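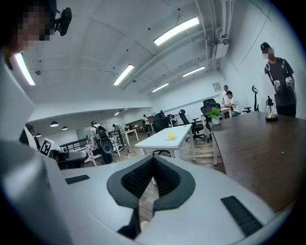 Main work floor, hand-held gripper build, during inspection.

TUSO SHARED WORKSHOP
Safety Inspection Checklist: Hand-Held Gripper Build
Date of inspection: January 27, 2019
Area: main work floor, upper level
Project reference: Sikon
Result: Passed with comments. Two items open.

Ratings: S = satisfactory, C = satisfactory with comment, U = unsatisfactory, N/A = not applicable.

Section 1. Work area

1.1 Walkways between desks clear of bags and cables. C
Members are to keep backpacks off the floor while grippers are being carried. Bags belong on the hooks by the entrance.

1.2 Chairs returned to desks when not in use. C
Wheeled chairs standing away from a desk narrow the route to the stairs. This comment was also entered in September.

1.3 Railing secure, nothing hung or leaned on it. S

1.4 Lighting adequate for close assembly. S
Overhead tubes lit. One tube was replaced under work order 961.

1.5 Exit route to the Wilczyńska Street door unobstructed. S

Section 2. Gripper bodies and fingers

2.1 Housing free of cracks and sharp printed edges. C
Edges at the slots are to be deboned with 400 grit paper before a unit leaves the bench.

2.2 Soft fingers free of tears, seated fully in their mounts. S

2.3 Textured inner surfaces clean. S
Wipe with a damp cloth only. Solvent is not permitted on soft parts.

2.4 Pinch points checked with the fingers fully closed. U
The closing force on one unit could not be verified. The Lavberg spring gauge was out of its case and could not be found.

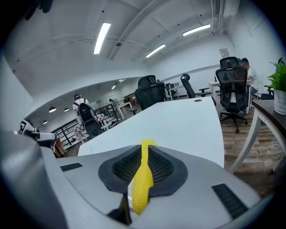

The unit in question is to be held back until a reading has been taken and written on its tag. The builder may continue fitting work in the meantime, provided the trigger remains locked.

2.5 Fasteners tight, no loose hardware inside the housing. S

Section 3. Wearing and carrying

3.1 Harness straps adjusted to the wearer, loose ends tucked in. S

3.2 Head-mounted cameras firmly attached. S

3.3 Wearers keep one hand free on the stairs. C
Notice to be posted at the top landing.

Section 4. Power and charging

4.1 Chargers unplugged at close of day. S

4.2 Battery packs stored in the metal cabinet. U
Almost 100 cells were left in an open bin under the charging bench. Move to the cabinet and label by type.

4.3 Extension cords rated for 115 volts, not joined end to end. S

4.4 Soldering irons. N/A

Open items: 2.4 and 4.2. Both must be closed before the next build session. Comments under Sections 1 and 3 will be reviewed at the regular monthly inspection.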